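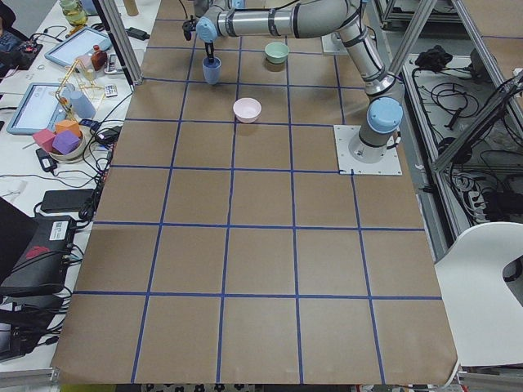 Arm cell with taped grid, cup and bowl task in progress.

To: Equipment planning list
Subject: Re: Second arm cell, request for line-item comments
Date: 21st October

Colleagues,

Thank you to the groups that have replied so far. The comments received from the Folby site are answered below so that all members of the list have the same information before the budget is submitted.

On 14 June, the Folby site wrote:

> We support the purchase of a second arm cell in principle. Before
> we agree to share the cost, we would ask for clarification on
> three points. First, does the quotation from Tveit include the
> frame and the base plate, or the arm and gripper only? Second, is a
> paper work surface considered acceptable for the long term, or
> should a permanent top be budgeted? Third, the present cell relies
> on a side desk for laptops, tablets and spare objects. Will the
> second cell need the same floor area?

On the first point, the Tveit quotation covers the arm, the two-finger gripper and the controller. The base plate and the aluminum frame are quoted separately by Flatley. Both quotations must be accepted together, as the bolt pattern of the plate is cut to the arm that is ordered. Groups preparing their own figures should not combine the Tveit price with a frame from stock.

On the second point, we recommend that paper and tape be kept. The brown paper does crease, and it lifts a little where it meets the edge of the table, but a new sheet can be laid and the grid taped again in a morning. A printed top was priced at $1624 and would fix the cell size for the life of the table. The current tasks, in which a cup or bowl is picked up in one square and set down in another, do not require that degree of accuracy. Paper and tape have been entered under consumables at $172 for the year.

On the third point, the floor area should be planned as the table plus a side desk of the same length. It would be possible to order a narrower desk, but the desk must hold the tablets, at least one laptop and the objects that are waiting to be used. Members who have worked at the present cell will know how quickly that surface fills up.

We would add one item that was not raised. Cabling was left out of the first budget. Power adapters now lie on the side desk among the working materials, and the power strips share a low shelf with a large quantity of loose cable. The revised budget therefore includes a closed cable tray, a mounted power rail and 2 spare adapters. Please do not remove this line to meet a target figure. If savings are needed, the seating may be deferred.

The order of purchase is proposed as follows:

1. Frame, base plate and table (Flatley)
2. Arm, gripper and controller (Tveit)
3. Cable tray, power rail and side desk (Ovuvbridge stores)

Sites wishing to share the cost are asked to confirm their contribution in writing to this list. Comments on individual lines should quote the line number used in the budget sheet. Requests for additional grippers will be handled as a separate purchase and should not be sent in reply to this message.

Equipment Planning Office
Ovuvbridge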